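Selling the Irneck: what I learned from other people's car adverts
Project report, second year, Clostton College

Why I picked this

My gran left me her old Irneck coupé and I had to decide whether to keep it or sell it. I'd never written a car advert in my life, so when we were told to choose our own topic this seemed like a good way of getting two jobs done at once. My question was fairly simple: does an advert that tells you more about the car's past sell it any quicker?

What I did

I used the owners' club listings on Saludo, which go back years and stay up after a car is sold (very handy!). There were 527 adverts in the archive and I read the lot, which took most of October. Plenty of them were for spares or were the same car listed again, so I threw those out and ended up with 101 proper ones that gave both a listing date and a sold date.

For each one I noted the asking price, the mileage, how many photos there were and whether the seller mentioned service history, rust or previous owners. It all went into a spreadsheet in Nidex – I'd have used something else, but the college computers have it already and I know where the buttons are.
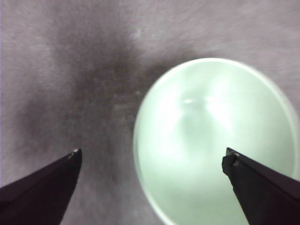
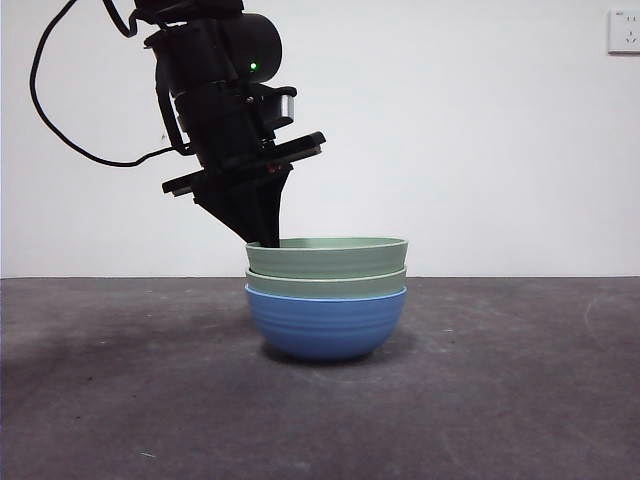
What I found

Service history made the biggest difference. Adverts that mentioned a folder of receipts sold faster at nearly every price. Rust surprised me. I was sure that owning up to a crusty sill would put people off, but those cars went about as quickly as the ones that kept quiet, and the sellers had knocked less off the price by the end.

Long stories about the owner's life didn't seem to matter either way. I enjoyed them though – one man spent 700 words on a single trip to the seaside and forgot to give the mileage.

What went wrong

My sold dates are only as good as the sellers. Some people clearly mark a car as sold weeks after it has left the drive, and I had no way of checking. I also changed my mind halfway through about what counted as service history, so I had to go back over the early adverts on a Friday evening and do them again. Next time I'd write my rules down first.

And the coupé?

I've written the advert, rusty sill and all, and it's sitting in my drafts. I haven't pressed the button yet.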